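Moltham Evening Classes: Drawing and Painting for Improvers
Handout 4: Cloth first, then colour
Tutor: Areti Zacharopoulos

Welcome back, everyone! Last week's shell studies were lovely, and I've pinned up as many as the board will hold. This session has two halves, and please don't skip the first because you're itching to get at the paint (I know who you are).

1. Folds in pale cloth
Use a soft pencil, no rubber. Find the biggest fold and follow it from one end to the other before you touch a single wrinkle. Then squint! Pale cloth against something dark gives you an edge for free, and the shadow side of a cream fold is rarely plain grey. Look for green in it. Leave the paper bare where the light is strongest.
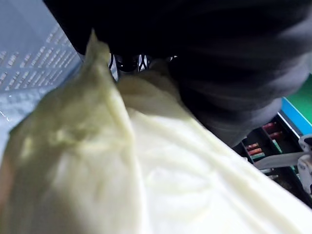 2. Vegetables in crates
Twenty minutes, gouache, three brushes at most. Block in each crate as one shape of colour before you pick out anything inside it. Artificial vegetables are a joy for this, as they hold their colour all evening and never wilt under the lamp.

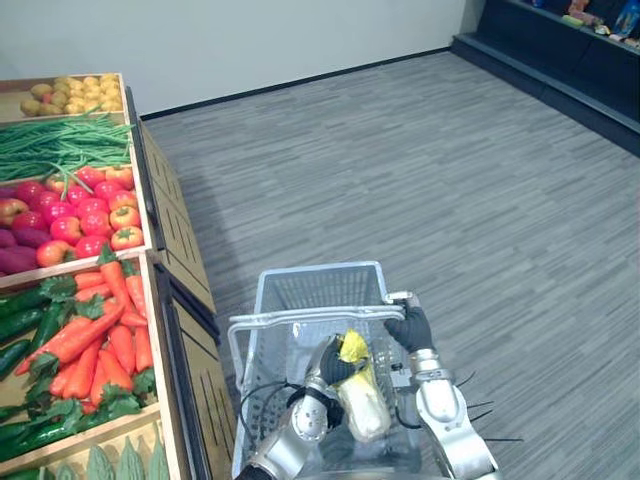 Warm and cool greens are what I'd love you to chase this week. Mix two puddles, one leaning yellow and one leaning blue, and keep them well apart on the palette. The long beans want the bright one, the cucumbers something much darker, and the carrot tops give you a chance to put fresh green right beside orange, which makes both of them sing.

For next time
Fill one sketchbook page with a tea towel dropped on a chair. Dalal Azar has kindly offered to bring spare A3 paper, so tell her if you're short. We're in room 77 again.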